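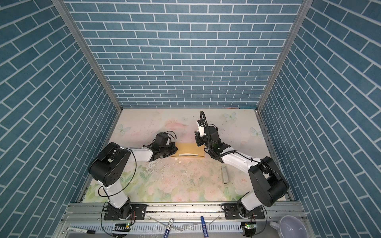
Guten Abend zusammen, ich habe ein Problem mit der zeitlichen Abstimmung von zwei Armen und komme allein nicht mehr weiter. Die Aufgabe ist einfach formuliert: Ein flaches, beiges Teil soll von beiden Greifern an gegenüberliegenden Kanten gefasst und dann gemeinsam angehoben werden. Die Lage des Teils kommt aus Flornach, die Bahnen plant Skometti, und die Ausführung macht ein eigener Knoten von mir in Python. Beide Bahnen werden im selben Zyklus gestartet. Trotzdem kommen die Arme nicht gleichzeitig an: Links berühren die Backen schon die Kante, rechts steht der Greifer noch knapp über seiner Seite. Wenn links zu früh geschlossen wird, verschiebt sich das Teil, und das Ziel des rechten Arms stimmt danach nicht mehr.

Ich habe mit Gilchrist einen Lauf aufgezeichnet, 2441 Zyklen. Der Versatz zwischen der Ankunft links und der Ankunft rechts beträgt darin fast 415 Millisekunden. Die Motoren folgen den Sollwerten nach meiner Meinung ordentlich, der Schleppfehler ist auf beiden Seiten klein. Hier der relevante Teil meiner Konfiguration:

```yaml
planner:
 backend: skometti
 groups: [left_arm, right_arm]
 plan_mode: independent
 retime: per_group
execution:
 start: simultaneous
 replan_on_pose_update: true
```

Meine Frage ist: Soll ich die Synchronisation im Planer lösen oder erst im Ausführungsknoten? Ich möchte nicht zwei Stellen im Code haben, die an der Zeit drehen.

Viele Grüße
Macarena Mateos

---

**kantenfilter** · 19:52

Die Antwort steht in deiner Konfiguration: `retime: per_group`. Damit bekommt jeder Arm seine eigene Zeitparametrierung, und wer den kürzeren Weg hat, ist eher fertig. Gemeinsamer Start heißt ja noch lange nicht gemeinsame Ankunft.

Stell auf eine gemeinsame Gruppe um und lass den langsameren Arm den Takt angeben. Den schnelleren kannst du gleichmäßig strecken, dabei werden Geschwindigkeit und Beschleunigung nur kleiner, die Grenzen hältst du also automatisch ein. Bei statischer Ausgangslage ist das eine Zeile.

---

**ohm_und_weg** · 20:10

Gemeinsam strecken ist richtig, aber ich würde nicht darauf wetten, dass es damit erledigt ist. Mich stört `replan_on_pose_update: true`. Wenn Flornach während der Anfahrt eine neue Lage schickt, plant dann nur der Arm neu, dessen Ziel sich geändert hat, oder beide?

Und die Frage, die ich vor allen Zeitfragen stellen würde: Wie stabil ist die Lage überhaupt? Helles Teil auf heller Platte mit Rosen und Schmetterlingen, dazu Kratzer und Flecken in der Mitte, das ist für eine Segmentierung nach Kanten keine Freude. Ich würde erst einmal die geschätzte rechte Kante über die Zeit auftragen.

---

**kantenfilter** · 20:21

> das ist für eine Segmentierung nach Kanten keine Freude

Widerspruch. Das Muster ist pastellfarben und das Teil klar dunkler als der Untergrund. Wenn Flornach daran scheitert, dann scheitert es auch auf jeder Werkbank. Macarena beschreibt ein Zeitproblem, also würde ich das Zeitproblem lösen und nicht die Tapete diskutieren.

---

**ohm_und_weg** · 20:34

Die Tapete hatte ich gar nicht erwähnt, aber gut, nehmen wir sie dazu: regelmäßige Ziegel an drei Wänden sind für jedes Verfahren, das Merkmale zuordnet, eine Einladung zu Verwechslungen. Für die Lage des Teils spielt das keine Rolle, solange der Bereich auf den Boden beschränkt ist. Für die Kamera am rechten Greifer kann es eine spielen, je nachdem, wie sie registriert wird. Wird sie für die Lage verwendet?

---

**macarena_m** · 20:58

Vielen Dank für die schnellen Antworten. Ich versuche, der Reihe nach zu antworten.

Die Lage wird aus der festen Kamera geschätzt. Das kleine Kameramodul am rechten Greifer liefert nur eine Korrektur für die letzten Zentimeter, und nur für den rechten Arm. Das habe ich in meinem ersten Beitrag nicht geschrieben, ich bitte um Entschuldigung, es ist wahrscheinlich wichtig.

Zu der Neuplanung: Es wird nur der Arm neu geplant, dessen Ziel sich bewegt hat. Wenn also die Korrektur kommt, bekommt nur der rechte Arm eine neue Bahn. Während ich das schreibe, verstehe ich schon, worauf Sie hinauswollen.

Ich habe `retime` auf eine gemeinsame Parametrierung umgestellt und es im Trockenlauf ohne Greiferkamera probiert. Dann kommen beide Arme im selben Zyklus an. Mit Greiferkamera bleibt ein Versatz, er ist kleiner als vorher, aber er ist nicht konstant.

---

**kantenfilter** · 21:07

Na also, der konstante Anteil war die Parametrierung.

---

**ohm_und_weg** · 21:11

Und der nicht konstante ist die Wahrnehmung. Ich würde sagen, unentschieden.

---

**lullmont_tk** · 21:40

Wir fahren bei Lullmont eine ähnliche Aufgabe, ebenfalls mit Skometti. Ein paar Punkte aus der Praxis:

1. Neuplanung während der gemeinsamen Anfahrt immer für beide Arme auslösen, auch wenn sich nur ein Ziel ändert. Sonst hat die neue Bahn eine andere Restdauer als die alte.
2. Für kleine Korrekturen überhaupt nicht neu planen. Wir ziehen das Ziel im Regler mit einer begrenzten Geschwindigkeit nach, überlagert auf die laufende Bahn. Die Dauer bleibt dabei unangetastet.
3. Eine Vorgreifposition mit Abstand zur Kante definieren und dort warten, bis beide Arme „bereit“ melden. Erst danach kommt der letzte Abschnitt, kurz und langsam, für beide mit derselben Dauer.

Der dritte Punkt macht in der Summe am meisten aus. Wenn eine Seite dort mal länger braucht, ist das egal, da noch keine Backe am Teil ist.

---

**kantenfilter** · 21:49

Punkt 3 finde ich unschön. Damit bremst man beide Arme bis zum Stillstand ab, nur um sie dann wieder anfahren zu lassen. Wer das gemeinsame Zeitgesetz sauber durchzieht, braucht keine Barriere. Bei einer Taktzeitvorgabe wäre so ein Halt das Erste, was ich streiche.

---

**lullmont_tk** · 22:03

Bei einer Taktzeitvorgabe vielleicht. Hier geht es aber um ein flaches Teil, das frei auf dem Boden liegt und bei der kleinsten einseitigen Berührung wandert. Ich nehme den Halt gern in Kauf, wenn ich dafür beim Schließen einen definierten Zustand habe. Außerdem lässt sich ein Fehler an der Barriere viel leichter debuggen: Im Log steht, wer gewartet hat und wie lange.

---

**ohm_und_weg** · 22:15

Bin bei Lullmont. Ergänzung zur Greiferkamera: Bitte prüft die Zeitstempel. Wenn die Korrektur mit der Armstellung zum Zeitpunkt des Empfangs verrechnet wird statt mit der bei der Aufnahme, zieht das Ziel dem Arm hinterher, solange er sich bewegt. Im Stillstand sieht dann alles perfekt aus, und man sucht tagelang im Regler.

Wäre nebenbei noch ein Argument für die Barriere, wenn die Korrektur erst dort gerechnet wird.

---

**macarena_m** · Donnerstag, 18:26

Guten Abend, ich melde mich mit Ergebnissen.

Der Hinweis mit den Zeitstempeln war richtig. In meinem Knoten stand tatsächlich die Empfangszeit. Ich habe das Log noch einmal durch Gilchrist laufen lassen und die geschätzte rechte Kante gegen die Geschwindigkeit des rechten Arms aufgetragen: Die Abweichung wächst mit der Geschwindigkeit und verschwindet im Stillstand. Die Lage aus der festen Kamera ist dagegen ruhig. Es gibt einzelne Sprünge, wenn ein Unterarm einen Teil der Fläche verdeckt, aber die Rosen auf dem Boden sind in dieser Auswertung unschuldig.

Ich habe mich für die Barriere entschieden, mit Entschuldigung an kantenfilter. Der Ablauf ist jetzt folgender:

```python
plan = planner.plan_joint(["left_arm", "right_arm"], pregrasp)
executor.run(plan)
executor.wait_all_ready()

correction = wrist_cam.estimate(stamp="capture")
final = planner.plan_joint(
 ["left_arm", "right_arm"],
 grasp.with_offset("right_arm", correction),
 retime="shared",
)
executor.run(final)
grippers.close_together()
```

Die Neuplanung während der Bewegung ist ausgeschaltet. Damit gibt es nur noch eine Stelle, die über die Zeit entscheidet, und das war ja mein Wunsch. Der Nachteil ist, dass das System eine Verschiebung des Teils im letzten Abschnitt nicht mehr bemerkt.

Eine Frage bleibt mir noch. Auf dem Boden direkt vor dem Teil liegt ein schwacher orangefarbener Schein. Kann so etwas die Schätzung der vorderen Kante beeinflussen? Ich sehe keine Abweichung in den Zahlen, aber ich traue der vorderen Kante weniger als den seitlichen.

---

**ohm_und_weg** · Donnerstag, 18:51

Kann es, wenn Flornach bei dir im Farbraum segmentiert. Orange neben Beige ist ungünstig, dann rutscht die Maske gern ein Stück nach vorn. Dazu kommt der dünne weiße Streifen entlang der vorderen Kante, der sich vom hellen Boden kaum absetzt. Ich würde die vordere Kante im Fit niedriger gewichten, zum Greifen brauchst du sie ja nur für die Mitte.

---

**kantenfilter** · Donnerstag, 19:14

Entschuldigung angenommen, ich halte den Stopp weiterhin für verschenkte Zeit. Versuch wenigstens, vor der Barriere nicht ganz auf null zu gehen, wenn beide Arme schon vorher absehbar pünktlich sind. Skometti kann Bahnen mit Endgeschwindigkeit ungleich null übergeben, soweit ich weiß auch bei gemeinsamer Parametrierung.

Und räum den Stapel an Zusatzzielen in der Kollisionsumgebung auf, falls du den kleinen weißen Gegenstand vor dem rechten Unterarm dort noch nicht drin hast. Bei einer Bahn für beide Arme zusammen weicht der Ellbogen gern mal anders aus als bei der einzelnen.

---

**macarena_m** · Donnerstag, 19:33

Er ist nicht in der Kollisionsumgebung, danke. Ich trage ihn als Quader ein, mit etwas Reserve.

Die Übergabe mit Endgeschwindigkeit probiere ich in einem eigenen Zweig, aber erst, wenn das gemeinsame Anheben zuverlässig ist. Dort habe ich schon die nächste Unklarheit: Beim Heben möchte ich eine relative Pose zwischen den Greifern vorgeben und nicht zwei absolute. Gibt es in Skometti dafür eine Zwangsbedingung, oder muss man sie selbst schreiben?

---

**lullmont_tk** · Donnerstag, 20:05

Gibt es, nennt sich bei uns in der Version `relative_frame`. Ist allerdings empfindlich bei der Toleranz: Zu eng, und der Planer findet keine Lösung, zu weit, und ihr biegt das Teil. Mach dafür bitte ein neues Thema auf, dann stelle ich unsere Konfiguration dort hinein.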